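3.2 Materials and table layout

The clearing task was built from ordinary household things, most of them small enough to lift with one hand. We wanted a mix of shapes that people would sort in different ways. Bowls, a cup and a tray can all hold other items, so a participant had to decide whether to treat them as things to put away or as places to put things. Figure 2 shows one layout on the wooden table, with the green tray at the far end and a cloth left crumpled near the front. 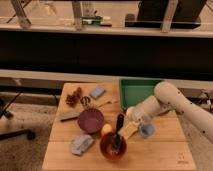

Figure 2. A table layout with bowls, tray, cup, sponges, scissors and cloth.

Each of the 36 participants cleared 12 layouts. Positions were drawn up in advance by Heike Gerlach and set by hand from a printed sheet. Soft items were dropped and left as they fell, which means that folds in the cloth differ between sessions even where the sheet is the same.

Participants were told to tidy the table as they would at home. No order was given. We coded the first item touched, the item it was placed in or beside, and any item moved twice. Eilif Bråten coded all sessions, and a second coder repeated 43 of them. Disagreements mostly concerned the sponges, which some participants pushed aside before picking them up.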